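**Ticket 688: right hand closes late during teleop, grip replays too early**

Status: resolved, one follow-up open
Opened by: Mārtiņš Navickas
Component: Curo teleop bridge, right arm
Site: Gendis, retail shelf task

**Problem**

When I drive the right arm by remote control, the fingers close a beat after I squeeze the glove. My body learns to squeeze early, so the recorded demos have the close command sitting ahead of where it belongs. Then the trained policy copies me perfectly (great student, bad teacher!) and shuts the hand before it gets to the can.

Arm motion feels fine. Only the fingers lag. Left hand is fine too.

**What I tried**

- Restarted the bridge. No change.
- Swapped the left and right gloves in the config. The lag stayed with the right hand, so the glove is good.
- Recalibrated the glove with a full open, full close, and a half squeeze. Tracking got nicer but the delay is the same.
- Ran the hand from the bench script with no glove. It closes right away. Love that hand.
- Turned off video streaming to the headset. Same delay.

So it's somewhere between the glove reader and the hand driver.

**Log, 10:40 am**

Printed the queue length on both sides:

```
left_hand queue=1 dropped=0
right_hand queue=28 dropped=0
```

There it is! The right hand was holding 28 old commands and working through them in order. The left hand config has `latest_only: true`. The right one lost that line in the April merge and fell back to the default, with a max queue of 1,000.

**Reply from Nunetti support**

> Nice find. Please set latest_only on the right hand and restart the driver, not just the bridge. The driver keeps its own copy of the setting. Also check that your recorder stores the time the command was sent to the hand and the time the hand reported back. If it only stores the first, your old demos can't be realigned.

We store both. Very happy about that today.

**Fix**

1. Added `latest_only: true` under `right_hand`.
2. Restarted the driver, then the bridge.
3. Queue reads 1 on both sides now.
4. Wrote a small script that shifts the finger commands in the old demos using the hand's own timestamps. It's in the Tsai tools folder as `realign_grip`.

**Retest, 2:15 pm**

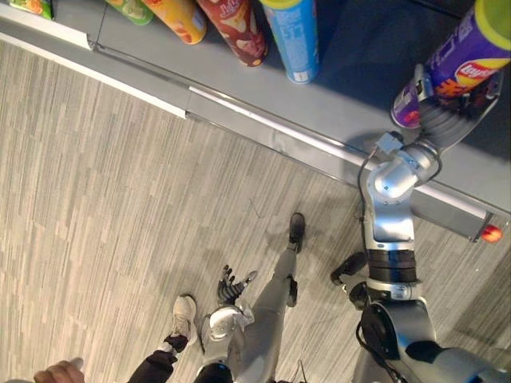 Grip timing feels completely different with the queue fixed. I squeeze, it squeezes, and I can stop thinking about my fingers and just reach. I did 9 new demos on the chip can shelf and will keep every one of them. For anybody labeling these, "grasp" starts when the fingers are wrapped around the middle of the can, like on the purple Lay's Stax, and "lift" starts when the base leaves the gray shelf, even if the can is tilted and only slightly up. Please don't wait for it to be upright. The tilt is part of the motion and I want the policy to see it.

**Still open**

- Retrain on the realigned demos plus the new ones, then compare against the new ones alone.
- Add a startup warning when the two hand configs don't match. I'll take this one.
- Change the default max queue. Does any other project need it that long? Reply on this ticket before I touch it.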